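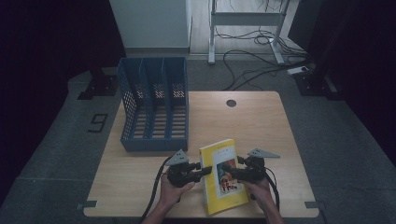 A paperback held between two hand-held grippers at Pollanley, beside an empty desk organizer.

The fault had a number, 409, and for most of March it had the run of the lab. "It means grip lost," says the technician at Pollanley. "The book was right there in the fingers. The software was grieving early."

Logs showed 12 false alarms in one morning. The real trouble came when the left gripper stopped reporting and kept squeezing — onto a thumb. "Bruised," she says. "So was my opinion of the connector."

The cable has been replaced. She now checks it every 40 runs.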